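Section 5: Placing and Finishing Your Wollalus Table

Read this section before you move the table to its final spot. The top ships with one coat of Jamard oil from the workshop. You will add the second coat at home.

Placing the table

1. Pick a spot at least 52 inches from any heater, stove or fireplace.
2. Check the floor with a level. Turn the foot screws until the table stops rocking.
3. Lift the table by the base with two people. Do not drag it – the foot screws can bend.
4. Leave the table in the room overnight before you oil it.

Note: The table holds up to 135 pounds, spread evenly. Do not sit or stand on it.

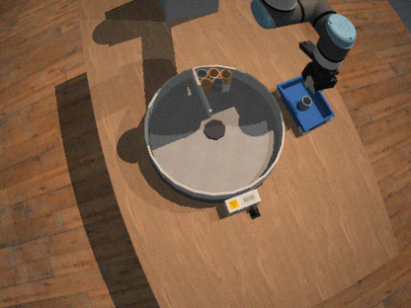

Ginette Fortin wrote in to say that her top moved slightly in December when the heating came on, and that a bowl of water on the radiator settled it in a couple of weeks. Small seasonal movement is normal. Do not tighten the base screws to stop it. They sit in slots so that the wood can shift.

Applying the second coat

You will need one can of Jamard oil (sold separately), two lint-free cloths, a fine sanding pad and gloves.

1. Clear the top and wipe off all dust.
2. Sand lightly along the grain. Wipe again with a dry cloth.
3. Shake the can. Pour a small amount onto the cloth, never straight onto the wood.
4. Work the oil in with long strokes, edge to edge.
5. Wait 15 minutes, then wipe off everything that has not soaked in. 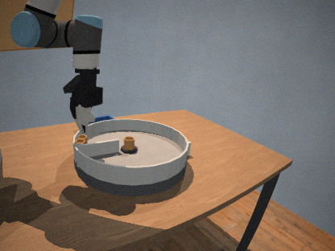

Table with round tray.

CAUTION: Oily cloths can catch fire on their own. Lay them flat outdoors to dry, or put them in a metal can filled with water and close the lid.

Let the coat dry overnight with a window open. If the surface feels sticky the next morning, rub it with a clean dry cloth and wait another day. Keep the can upright and out of reach of children. 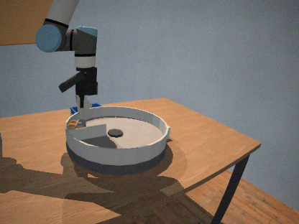
5.3 DAILY CARE

Wipe with a damp cloth and dry right away. Use Plarkura soap or any mild dish soap. Do not use bleach, ammonia or scouring powder.

Put a mat under hot pots and a saucer under plants. Trays and bowls with rough bottoms should have felt pads. Lift them when you move them.

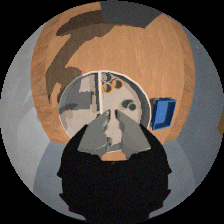
Table top, seen from above.

Removing marks

1. For a white ring, rub in a little oil and leave it for an hour.
2. For a dark mark, sand along the grain until it fades, then oil the whole top.
3. If the mark is still there, stop sanding and contact your dealer.

Owners of the Jia bench can follow the same steps, but should use half as much oil.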